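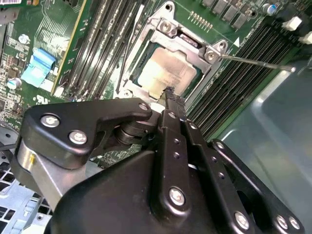

Workshop tips: handling a processor, with notes from the Venton open day

The Ellwood repair bench at Venton had its doors open for an afternoon in May, and the demonstration that drew the longest queue was a gripper working at a CPU socket. Most of what the operators had to set up in advance applies just as well to a person with a screwdriver and a kitchen table. The tips below are the ones I wrote down, with a few of my own from the home bench.

Hold the edge and leave the face alone. The gripper is told to approach the processor from the side. Fingers should do the same. Grease from the skin ends up on the metal lid and spoils the paste layer. Wipe with isopropyl alcohol on a lint-free cloth and allow it to dry.

Secure the case first. Kalliopi Radulović, who ran the demonstration, said that the first trials at Ellwood failed through a chassis that crept on the bench — a few millimetres was enough. At home, a rubber drawer liner under the case does the job. Lay the case flat, with the socket facing up.

Lever before lid. Press the retention lever down slightly, move it out from under its catch, then let it rise under control. Do not let go halfway. On some boards the lever must be fully up before the frame will lift.

Find the corner mark before lifting. Processors go back in one way only. Note which corner carries the triangle or notch, and write it on masking tape stuck to the case. The operators do this too; the program holds the orientation as a number, but the tape is what they check.

Lift straight. On a pin-type processor, a slight tilt will bend a row of pins. The automatic cycle rises 15 mm before it moves sideways, and that is a fair figure to copy by hand.

Clear the cables. Ribbon cables should be folded back and held with a paper clip wrapped in tape. The Wumden crew, on the next bench, lost part of their slot to a cable that had sprung back into the path of the arm.

Memory modules can stay in if there is room for the fingers. If in doubt, take them out and keep them in order.

Paste: a blob the size of a small pea. Do not spread it.

Screws: an egg box, one cup per stage, lid closed between stages. Radulović's bench used a printed tray with 18 pockets. The egg box holds fewer and costs nothing.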